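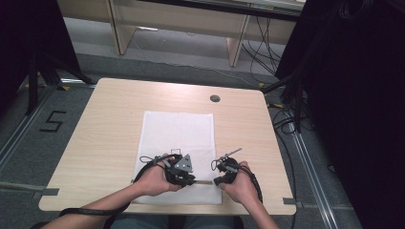

A former participant in the Durkport panel wrote that the second fortnight was harder than the first, that the diary took longer to fill in than the leaflet had suggested, and that she would still put her name down again if the dates suited.

Call for participants: household linen and sleep comfort study

Hirnura Textile Testing is recruiting 85 adults in the Durkport area for a home study of bed linen. The study compares two plain-woven sheet fabrics, supplied unbranded and identified by a letter code only. Participants sleep on each fabric for a fortnight and record their observations in a paper diary. Fieldwork begins in December.

Background

Laboratory measurements of air permeability, moisture uptake and surface friction are well established for sheeting. They do not reliably predict what people report after several nights of use and several washes at home. An earlier panel, run from our Czarnecka office, showed wide differences between households using the same fabric. Washing temperature and drying method accounted for part of the difference. The present study records both.

Who can take part

You must be aged 19 or over and live within the Durkport postal area. You must have a washing machine at home and normally sleep in the same bed at least five nights a week. Couples sharing a bed may apply, but each person must complete a separate diary and only one set of linen is issued per bed.

We cannot accept applicants who have a diagnosed skin condition under treatment, who work regular night shifts, or who use an electric blanket and are unwilling to stop for the length of the study. Employees of linen manufacturers and retailers are also excluded.

What is involved

One introductory session at the Nitska building, lasting 2 hours. Linen and diaries are issued at this session.

Two fortnights of use, one per fabric, with a gap of three nights on your own bedding between them. The order of the fabrics is allocated at random and cannot be changed.

One wash per week, following the instruction card. Fabric softener must not be used. Tumble drying is permitted if it is your usual method, but it must then be used throughout.

A short diary entry each morning, covering time to bed, time of rising, room temperature (a thermometer is supplied) and five ratings on a printed scale.

Return of all linen, unironed, in the bag provided. The fabrics are tested for shrinkage and loss of strength, so items must not be cut, marked or mended.

Payment

Participants who return both diaries and both sets of linen receive a single payment. The amount is stated in the information sheet, together with the rate for partial completion. Travel to the introductory session is refunded on production of a ticket or a mileage claim.

Data

Diaries are identified by number. Names and addresses are held separately and destroyed when the final report is issued. You may withdraw at any time without giving a reason.

How to apply

Ask for an information sheet and application form at the Nitska reception desk, open from 9 am to 4 pm. Mark the completed form "Linen panel" and return it to the same desk. Applications are considered in order of receipt. Unsuccessful applicants may ask to be placed on the reserve list, which remains open until the second fabric has been issued.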